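Call for Participants: Clestgate Youth Leadership and Public Service Program

Applications are open to high school juniors and seniors in Sternthorpe

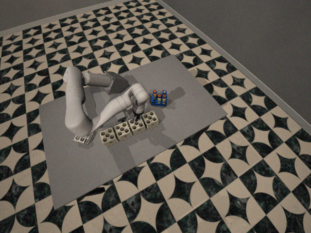

White robot arm on a gray mat over patterned tile (computer rendering).

The Clestgate Youth Leadership and Public Service Program is accepting applications for its spring session. The program brings high school students together with people who work in local government, public schools, health services and neighborhood organizations. Participants learn how decisions get made in Sternthorpe and take on a small project of their own.

The session runs for one semester. Meetings are held after school at the Enriquez Center, Room 106, and last two hours. There are also 3 full-day site visits, which take place during school hours. We send a letter to each participant's school ahead of every visit, but students are responsible for making up any class work they miss.

What participants do

During the first part of the session, the group meets with guest speakers and learns the basics of city and county government: who sets the budget, how a school board agenda is put together, how to read a public notice, and how to speak during public comment. Past groups have sat in on a planning hearing and toured the water treatment plant.

In the second part, participants work in small teams on a local issue. Each team picks its topic, interviews residents, and writes a short report. Topics from the last session included late bus service on the east side, access to school counselors, and translation at public meetings. Teams present their reports at an open evening for families and invited guests.

Everyone is expected to speak in front of the group at some point. You do not need experience with this. Staff will help you prepare.

Who can apply

You may apply if you:
Are in 11th or 12th grade, or working toward a GED at the same level
Live or attend school in Sternthorpe
Can attend the orientation and all site visits
Have permission from a parent or guardian if you are under 18

There is no minimum GPA. We do not ask about immigration status. Students who have not held a position in a club or student government are encouraged to apply, and so are students who would be the first in their family to attend college.

Cost and support

The program is free. Bus passes are provided to anyone who needs them, and dinner is served at every meeting. Participants who complete the session receive a stipend, paid in two parts, one at the midpoint and one after the final presentations. Funding comes from the Bekico Fund and from individual donors.

The Enriquez Center is wheelchair accessible. If you need an interpreter, large-print materials or another accommodation, please say so on the application so that we can arrange it before orientation.

How to apply

A complete application includes:
The application form, signed by you and, if you are under 18, by a parent or guardian
Answers to 2 short questions (one page each at most)
One reference from an adult who is not a relative. A teacher, coach, employer or faith leader is fine.

The short questions are:
What is something in your neighborhood or school that you would like to see changed, and who has the power to change it?
Tell us about a time you worked with people you did not agree with.

Answers may be written in English or Spanish. You may also record them as audio if you prefer. Please keep recordings under five minutes per question.

Forms are available at the front desk of the Enriquez Center, Room 101, and in the counseling office at each Sternthorpe high school. Completed applications can be returned to either place. The deadline is December 13, 2023, at 5 p.m. Late applications go on a waiting list.

Selection

Staff and former participants read the applications together. Some applicants will be invited to a short group conversation before final decisions are made. All applicants will hear from us by mail or email, including those who are not selected. Students who applied in an earlier year are welcome to apply again and may reuse their reference.

Questions about the program can be left at the Room 101 desk or by phone with the center's main office. Please include your name, your school and the best way to reach you.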